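4. Small storage beside the bed: what the top drawer is for

Figure 1. Bedside cabinet with its drawer open, next to a white table.

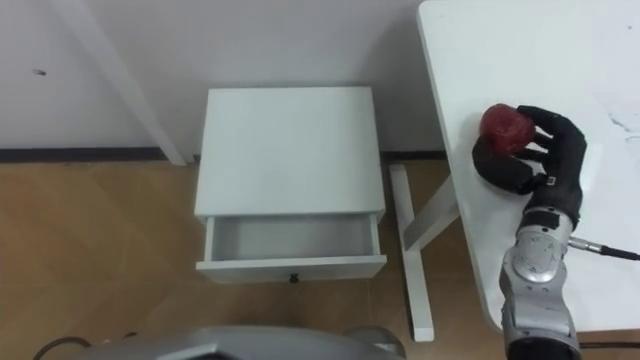

Unathi Oosthuizen keeps hers full on purpose. "If I can't reach it lying down, it may as well be in the garage," she told us in the second round of interviews, and she went on to list hand cream, a flashlight, two library cards and a phone charger that no longer fits any phone she owns. Her view came up again and again in our talks, and it is a wonderful place to begin, because it treats the drawer as something measured by the length of an arm.

4.1 Reach and the open drawer

We asked all 53 households to show us how they used the storage nearest the bed. The variety was a delight. Some had shelves, some had a chair, and a good many had a compact cabinet along the lines of the one in Figure 1, with a flat top, a single small knob in the middle of the drawer front and a shallow space inside. A unit of this sort asks very little of its owner. It stands close to the wall, and when the drawer is pulled fully open the whole interior is in view from above. Nothing can hide behind anything else for long.

Shallowness turned out to matter far more than we had guessed when we planned the study. In deep drawers people stacked, and the lower layer dropped out of use. In shallow ones they spread things out, often in a loose order they could describe with their eyes closed. Gerrit Joubert named the contents of his drawer from front to back without opening it and missed only a packet of throat lozenges. We found this thrilling, and we repeated the exercise with every household that would let us.

Across the full inventory we logged 2739 items kept within reach of a bed, of which 388 had been used in the week before our visit. The second number pleased us. Earlier writing on household clutter, our own included, tended to treat the bedside drawer as a place where things go to be forgotten. Our diaries suggest a livelier spot. Glasses, pens, medicine and chargers went in and out daily, and the slow-moving items (old receipts, foreign coins, single earrings) simply shared the room with them.

4.2 Starting from empty

Midway through August we invited 12 of the households to clear the drawer completely, wipe it out and refill it over two weeks, writing down each item on the day it went in. We called this the Stimberg exercise, after the street where we first tried it.

Light-colored interiors had an unexpected following. Several people remarked that a white drawer looked so clean when bare that they were slow to put anything back. Nosipho Radebe held out for six days. Her first entry was a book of crosswords, followed the same night by a pencil, and by the end of the exercise she had a drawer she described as "finally mine and not the hallway's." Others refilled theirs in one evening and were perfectly happy.

What went in first was nearly always something for the hands or the eyes: lip balm, reading glasses, tissues. Paper came later. Cables came last and stayed longest, a pattern that Zodwa Lekota spotted in the diaries before we did, while she was typing up the Rolerbridge set.

4.3 The surface next door

A cabinet seldom works alone. Where a table or desk stood within an arm's length of it, things traveled between the two, and the drawer became a kind of waiting room for the table. Snacks were the clearest case. People set fruit or a mug on the nearest flat surface, whichever piece of furniture that happened to be, and hardly ever inside the drawer. Households with a second surface kept fewer items on top of the cabinet, and they opened the drawer more often, presumably for the simple reason that it was easier to get at with nothing balanced above it.

We had coded the table and the cabinet as separate zones in our first form. After the Mkhize visits we merged them, and the diaries began to make much better sense. A glass of water that "moved" four times in one night had in fact gone back and forth across a gap narrower than a hand. Readers who plan to reuse our form should take the merged version, which also has a line for the floor directly under the drawer, where slippers and dropped pens collect.

4.4 Knobs and handles

Hardware deserves a short note. Participants with a single central knob opened the drawer one-handed, often in the dark, and talked about finding it by touch. Those with wide bar handles liked them too, though two complained of catching a sleeve. We did not set out to compare the types and the groups are uneven, so we report the remarks here and leave the counts to the appendix.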